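Home > Boards > Days out > Clubs and groups
Posted in: Visits, open days, talks | Tags: robots, group bookings, what to ask

Taking a group to a robot open day – what do we ask, and is it worth the coach?

Wiltashed

Hi all, quick one as I have to say yes or no by tonight. Our repair club has been offered places at the Proltham open day in September. It's a two-arm robot demonstration, ordinary household things, bottles and trays and that sort of stuff, not car factory robots. Twenty minute talk, then you stand round the bench, then tea.

Coach from Wilta is going to cost us 951 pounds which is a big chunk of the kitty. Half the club are keen, the other half think it will be a film of a robot and a leaflet. I've never been to one of these. Did a cider press once, that was good.

So

– has anyone been, and do you see the thing move or do they just talk at you
– what do you ask so you don't get the sales answer
– is it OK for people who can't stand long
– anything we should bring

Sorry for the rush, typing this in a car park.

pressbrake_2

Went last year with the evening class. Yes it moves. Go.

Longer version now I've got the kettle on. We had the morning slot and it was two benches, one with a single arm sorting lids and one with the pair. Skip the lids, everybody crowds it because it's nearest the door. Pair bench is the one. Two arms, one bottle, and they have to share the job between them, one keeps hold while the other does something at the top. Sounds nothing. Much harder than it sounds and you can hear the operator holding her breath.

What I'd do, in order, if I was taking a group:

1. Ring them before you book the coach. Ask how many at the bench at one time. Ours was split in 2 halves and the second half got a shorter go because the first lot wouldn't shut up. Ask for equal times.

2. Ask for stools. They had them, stacked up in the corridor, but you had to ask. Person with a bad hip in our class stood for the whole talk before anyone thought of it.

3. Read up a bit in the coach. Not loads. Just know what a gripper is and that the fingertips are usualy a softer or a different bit fixed on the end, becuase then you can ask about them and they warm up no end. They're proud of the fingertips.

4. Stand at the side where you can see the join between fingers and bottle. From the front the arms get in the way of everything. I stood right by the table and it was worth the elbows.
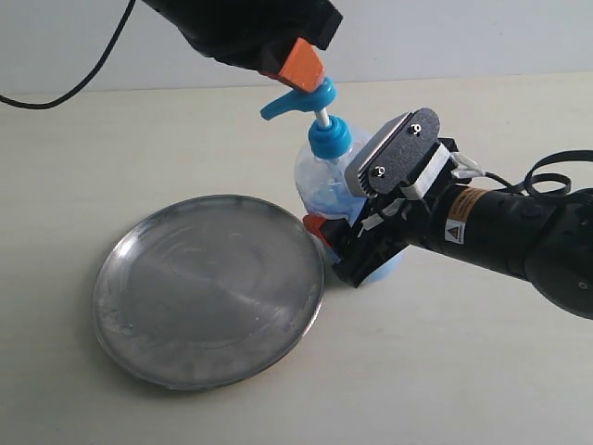

5. Ask to see one go wrong. Best question of the day. The operator moved the bottle over a bit and let it try again, and it missed, and then she talked for ten minutes about why. Far better than the bit where it worked.

6. Ask how many tries. They gave us a real number, 1,914 goes at the bottle job since they set the bench up, and how many of those they'd threw away. If they won't say, that tells you something as well.

7. Ask who sets it all out again each time. A person does. All day. Our lot found that the most interesting thing, half of them have worked on a line.

8. Keep bags off the bench and mind the cables. You'll get told, but tell your lot first and it saves the telling off.

Bring – a jumper, the hall is freezing. Own pen. Don't bring your own bottles and jars for it to try, someone in our group did, and they were nice about it but no.

Tea was fine. Biscuits counted out, I'd say. Parking no good for a big coach, it has to drop you and go round to the Alus road and wait there.

Worth 951? Dunno. How many of you are there? Full coach yes. Half full I'd go in cars.

mrs_tidy_shed

Never been to Proltham but went to the Vrettos one which is the same idea, bigger. Bit disapointed to be fair. Hall meant for 800 people and one robot at the far end on a stage, with a screen. Could have stopped at home. So ask if it's a stage or a bench!! If it's a stage don't bother.

Also it is SLOW. Nobody warned our group and two of them wandered off to the café. It sort of creeps up on the thing it's picking up. Once you know that you don't mind, I got quite into it by the end.

Don't know about the coach sorry. We went by train.

gatepost

Agree with pressbrake on ringing first. One thing to add, on getting past the sales answer. Don't ask "what can it do", you'll get the leaflet. Ask about one thing on the table. How does it know how hard to squeeze a plastic bottle. What happens if the bottle is nearly empty and tips easier. What if you swap it for a taller one. What's that box fixed on top of the arm for. Small questions, they have to give you a straight reply or say they don't know, and at the one I went to they said they didn't know quite a lot, which I liked.

And put your keen half and your grumpy half together. Ours split up into those that wanted to go and those that got dragged, and the dragged ones stood at the back and saw nothing and complained all the way home about seeing nothing.

If anyone wears hearing aids ask about the fans, there was a hum off the cabinets and one of ours couldn't follow the talk at all. They did have it printed out, only they forgot to hand it round until we were leaving.

Wiltashed

Thank you all, brilliant. Rang them. It's a bench, not a stage, stools yes, three lots with the same time each. They'd like us there for ten. Told them we'd want to see one go wrong and the woman laughed and said that wouldn't be a problem.

Going with cars and one minibus now, coach is off. Will try and post after if I remember. pressbrake is the Alus road the one with the garden centre or the other one?

pressbrake_2

Garden centre. Left after it, not before.

Back to Days out | Newer | Older | Report a post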